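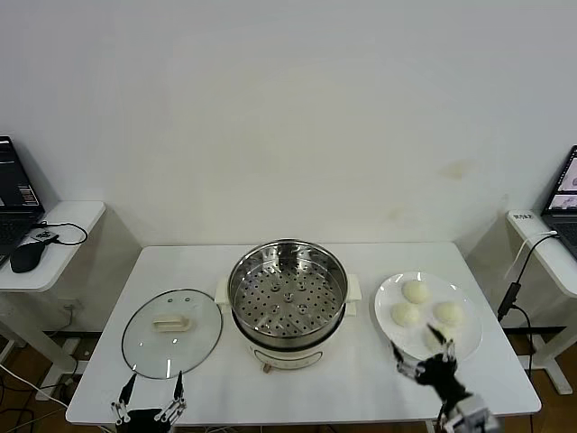 Three buns, one steamer and a pair of hands still on probation. The lid waits to the left. Photo: Clotilde Brunet

By mid-morning the buns have started to look tired, and so has Wenceslao Cáceres. He has been standing with his arms held out in front of him since a bit after eight, like a man carrying an invisible tray, and he has put the same three buns into the same steamer more times than he cares to discuss.

"You stop seeing them as food on the first day," he says. "By the second day you stop seeing them as anything."

Cáceres is a demonstrator at Zurora, a small company on the upper floor of a former upholstery workshop in Arnbridge. His job is to be copied. Whatever he does with his own arms and fingers, a robot across the room does with its own, and everything it sees and feels along the way is saved. Later, a learning system will chew through the recordings and try to work out what bun-steaming is, in the hope that it can one day manage without him. He is aware of how this sounds. He has a mortgage and a good chair for his breaks.

The task on the sheet this week is called Steamer Load, Three Item. The hands take each bun off the plate, set it in the basket, and put the lid on. A four-year-old could do it, a comparison the staff are heartily sick of, partly because it's true. Zurora wants 247 good recordings of it before anybody is allowed to move on to dumplings.

The word doing the work there is "good." Horacio Zapata, who reviews the footage from a desk he has fenced off with a clothes rack, throws out a recording if a bun is dropped, squashed or dragged. He also throws out the ones where the demonstrator hesitates. A person who pauses over a bun may be thinking about lunch, but the machine has no idea about lunch. It sees a pause and concludes that pausing is part of steaming.

"We had a model last winter that would reach for the lid, stop, and hang there for four seconds," Zapata says. "Beautiful manners. We went back through the data and it was Wenceslao waiting for the tram to go past."

The tram rattles the windows. The recordings now have no tram in them, at a cost to the schedule of several minutes an hour.

Zapata does keep some of the mistakes. If a bun slips and the demonstrator calmly picks it up again, that goes into a separate folder, which he regards with something close to affection. A system that has only been shown perfection tends to fall apart at its first fumble. It needs to have watched someone recover. So on Sunday mornings, when the building is quiet, Cáceres comes in for double pay and fumbles on purpose, and he says this is much harder than doing it properly. His early attempts were rejected as insincere.

The lid is the real villain. It's glass, and cameras are not fond of glass, since much of what they see in it is the table underneath. The knob on top is easier to make out, and the models have learned to aim for it with some confidence. What they do with the rest of the lid afterwards is a more open question. Roughly one attempt in five, the current version seats it crooked and then withdraws both hands with the air of a job well done.

Oriana Henríquez runs the training side and is the person who has to tell the demonstrators that what they recorded last month wasn't quite what was needed. She came from weather modelling, where, she points out, the clouds never asked her for feedback. Her current worry is sameness.

"If the plate is always on the right, it doesn't learn to look for a plate," she says. "It learns to go right. You move the plate to the left and it picks up a handful of air and steams it."

The cure is a printed list of layouts. There are 22 of them, taped up beside the kettle, and the demonstrators work down it: plate near, plate far, buns bunched, buns apart, lid here, lid there. Between takes someone shifts things a few centimetres with the solemn care of a chess player who has lost track of whose turn it is. Number 19 on the list has the steamer turned so that one handle points straight at the robot, and it's loathed by all who have worked it. It also has the best effect on the results of any layout so far, so it's been moved up the list and there is talk of doing it twice.

Real buns were Henríquez's idea as well. Rubber ones lasted longer and never went stale, but a hand trained on rubber squeezes as though everything were rubber, and the first proper bun it met was not fit to be photographed. The company now buys from a bakery called Troncoso, two streets over. The owner took them for unusually devoted regulars until she asked which filling they liked best and was told it made no difference.

The customer for all this, should it work, is Zika, a chain of canteens that would like its morning shift to begin with the steamers already loaded. Zulmira Cunha, who started Zurora and still does a demonstrating shift on Fridays, won't be drawn on a date. She will say that the hands can now load all three buns unaided on most tries, as long as the layout is a kind one. In February they couldn't manage the first.

I ask if I can have a go. Cunha straps me in, talks me through the gloves, and resets the plate. It's a strange business, feeling your own fingers close on nothing while a pair of hands over the way closes on breakfast. My first bun goes in nicely. My second goes in on top of my first. My third spends a while against the outside of the pot, looking for the way in.

Zapata leans around his clothes rack to see how it's going. He asks, kindly, whether I was trying to do that. I tell him no, and he writes something down.

Cáceres is back in the harness ten minutes later with a fresh plate. The counter beside him says 217, as it did before I arrived. He waits for the tram, lifts his arms, and starts on the next one.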